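Corpus Losivari de recetas domésticas transcritas
Ficha de datos y notas de uso

Versión: tercera entrega
Responsable de la edición: Elīna Vanags
Revisión lingüística: Kęstutis Vītola
Fecha de la última modificación: miércoles 30 de octubre

Resumen

El corpus Losivari reúne 909 recetas manuscritas procedentes de cuadernos familiares, transcritas y anotadas para su consulta en estudios de léxico culinario, historia de la alimentación y variación dialectal. Los textos están en español. La entrega comprende las transcripciones, una tabla de metadatos por receta y un glosario de medidas y utensilios.

La presente ficha describe el contenido de los archivos, los criterios de transcripción y las limitaciones conocidas. Se recomienda su lectura íntegra antes de citar cifras o ejemplos extraídos del corpus.

Contenido de la entrega

recetas.csv - una fila por receta, con identificador, título normalizado, título original, cuaderno de procedencia y categoría.
transcripciones/ - un archivo de texto plano por receta, en codificación UTF-8.
glosario.csv - unidades de medida, utensilios y abreviaturas, con remisión a las recetas en que aparecen.
cambios.txt - registro de correcciones respecto de las entregas anteriores.

Los nombres de archivo siguen el identificador de la receta y no contienen espacios ni tildes. El separador de los archivos tabulares es el punto y coma; los campos que lo incluyen van entre comillas dobles.

Procedencia

Las recetas proceden de 45 cuadernos cedidos en préstamo por sus propietarios y devueltos una vez concluida la digitalización. El fondo Drellov aporta la mayor parte de los textos de repostería y conservas. El fondo Lamptey, más reducido, contiene sobre todo platos de cuchara y recetas para días de ayuno, con frecuentes anotaciones al margen de una segunda mano.

La cesión autoriza la publicación de las transcripciones, pero no la de las imágenes de las páginas. Los nombres de personas vivas mencionadas en los cuadernos se han sustituido por iniciales arbitrarias. Se conservan los nombres de pila cuando forman parte del título tradicional del plato y no permiten identificar a nadie.

Criterios de transcripción

Se respeta la ortografía original, incluidas las vacilaciones entre b y v, la omisión de la h y la acentuación irregular. Las abreviaturas no se desarrollan en el texto; su equivalencia figura en el glosario. Los tachados legibles se transcriben entre corchetes dobles y los ilegibles se indican con tres asteriscos.

La puntuación se mantiene salvo en un caso: cuando el cuaderno emplea la raya vertical como separador de ingredientes, esta se sustituye por un salto de línea. La medida facilita el recuento automático y queda consignada en el campo "intervenciones" de la tabla.

Las cantidades expresadas en letra no se convierten a cifras. Las equivalencias métricas del glosario son orientativas. Una "jícara" del fondo Drellov no tiene por qué coincidir con la del fondo Lamptey, y dentro de un mismo cuaderno la misma palabra puede designar recipientes distintos.

Categorías

Cada receta recibe una sola categoría de un total de 17. La asignación atiende al ingrediente principal y, en caso de duda, al lugar que el plato ocupa en el índice del propio cuaderno, si lo hay. Las categorías con mayor número de textos son las de masas dulces, conservas y fruta fresca.

Esta última plantea dificultades particulares. Comprende macedonias, frutas maceradas y presentaciones de postre en las que apenas hay elaboración: fruta lavada, a veces partida, dispuesta en fuente o en plato. Varios cuadernos dedican a estas presentaciones instrucciones más extensas que las de algunos guisos, con indicaciones sobre la combinación de colores y el orden de servicio. Las ciruelas y las cerezas se mencionan con frecuencia juntas, y los nombres locales de variedad se han conservado sin equivalencia botánica.

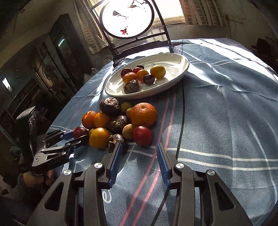
Anotación y revisión

La transcripción inicial fue realizada por dos personas de forma independiente. Las discrepancias se resolvieron mediante consulta del cuaderno original y, cuando este ya había sido devuelto, de la copia digital de trabajo. La segunda revisión, concluida en mayo, se centró en las medidas y en los nombres de utensilios.

De esa revisión resultaron unas 200 correcciones, casi todas menores. Las que alteran una cantidad o un ingrediente están señaladas con la letra S en el registro de cambios. Quien haya trabajado con la segunda entrega debería comprobar al menos estas últimas.

La anotación de ingredientes se efectuó con la herramienta Mavent, configurada con un vocabulario cerrado. Los términos ausentes de dicho vocabulario se marcaron como "sin asignar" y se revisaron manualmente. Permanecen sin asignar algunas especias designadas con nombres familiares, como "los polvos de la abuela" o "lo del tarro alto".

Usos previstos

El corpus está pensado para la investigación lingüística e histórica y para la docencia. Puede emplearse en la elaboración de glosarios, en ejercicios de edición de textos y en estudios comparativos sobre terminología doméstica.

No se ofrece como recetario. Las instrucciones de conservación reproducen prácticas antiguas que no han sido sometidas a comprobación sanitaria alguna, en particular las relativas a embotados, escabeches y setas. Las indicaciones de temperatura ("horno alegre", "lumbre mansa") carecen de equivalencia verificada.

Limitaciones conocidas

La muestra no es representativa del conjunto de los hogares de ninguna región. Los cuadernos conservados suelen recoger platos de fiesta y repostería, mientras que la cocina diaria, que se aprendía de viva voz, aparece de manera esporádica.

La datación es imprecisa. Pocas recetas llevan fecha, y la de inicio del cuaderno, cuando consta, no garantiza la de cada texto. El campo "periodo" debe entenderse como una estimación editorial.

En cuatro cuadernos del fondo Lamptey faltan hojas. Las recetas incompletas se han incluido con la marca "trunca" y conviene excluirlas de cualquier cálculo de extensión media.

Licencia y cita

Las transcripciones y los metadatos pueden reutilizarse con fines no comerciales, siempre que se mencione la fuente. Para cualquier otro uso es necesaria la autorización escrita de la responsable de la edición.

Forma de cita recomendada: Vanags, E. (ed.), Corpus Losivari de recetas domésticas transcritas, tercera entrega.

Comunicación de errores

Las correcciones deben remitirse con el identificador de la receta, el número de línea y la lectura propuesta. No se admiten propuestas de modernización ortográfica. Las enmiendas aceptadas se incorporan en la entrega siguiente - nunca de forma retroactiva - y se atribuyen a su autor en el registro de cambios, salvo indicación en contrario.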